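Retail Display and Produce Handling
Course handout, Unit 3: Grapes on a tiered crate stand

Welcome back, everyone, and please find a seat near the front if you can, as the room at Prilloston carries sound badly and I do tend to wander off while I'm talking. Last Wednesday we got as far as boxed fruit, the apples and pears that more or less look after themselves once you have them facing the right way. Grapes are another matter. They bruise, they roll, they come off the stem when you look at them sideways, and they are still my favorite thing to put on a stand, so I hope you'll forgive me if this handout runs a little long.

Start with the crate. We use open wooden ones with slatted bottoms, set at a tilt on a black frame, so that a customer coming down the aisle sees the fruit and not the front board. Tilt is a matter of taste up to a point. Too flat and you have wasted the back half of the crate, too steep and every loose berry ends up in a heap along the front edge. Set the crate, put one bunch in it, step back to where a shopper would stand, and then decide.

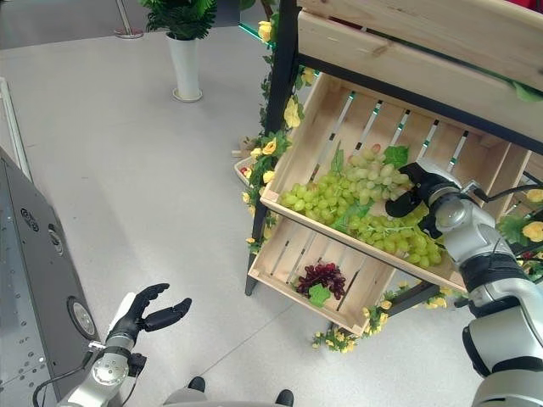

When you pick up a bunch, go for the stem if you can find it, and if you can't, slide your hand under the fruit and let the weight settle before you lift. Squeezing from the side is how most of the damage gets done. I know it feels slow the first few times! Those of you who did the summer placement at Lostitz in August will remember how quickly it becomes second nature — and how quickly you stop noticing when you've gone back to grabbing.

Color comes next. Keep your biggest spread of fruit at the height where people naturally look, and make it one color, so that it reads clearly from a distance. Green is a good choice against pale wood. A small bunch of dark red in the crate underneath gives the eye somewhere to go afterward, and it really can be small. Students always want to fill the lower crate to match the upper one, and I would ask you to try leaving it sparse at least once before you make up your mind.

A word about leaves and flowers. Artificial grape leaves are fine, tucked in among the berries or standing up a little at the back, but two will usually do for a crate. The yellow flower garland belongs on the post and along the base, where it softens the black metal. Please keep it clear of the fruit, and check that the trailing end isn't lying where a shoe or a cart wheel will find it. 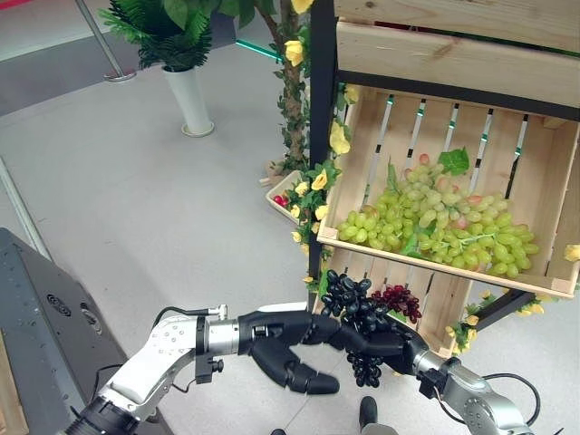

PRACTICE NOTES: MOVING A BUNCH

Work in pairs for this one. The first person moves a dark bunch to a new place on the stand using both hands, one under and one at the side, and the second watches the lowest berries, which are the ones that catch on the front board. Then swap. Write down where the bunch snagged, if it did, and which hand you would move next time.

For next week, please read the Shenoy chapter on sloped displays (page 53 onward) and bring a quick pencil sketch of a stand you have seen in a real store. The Kiltia worksheet goes in the tray by the door.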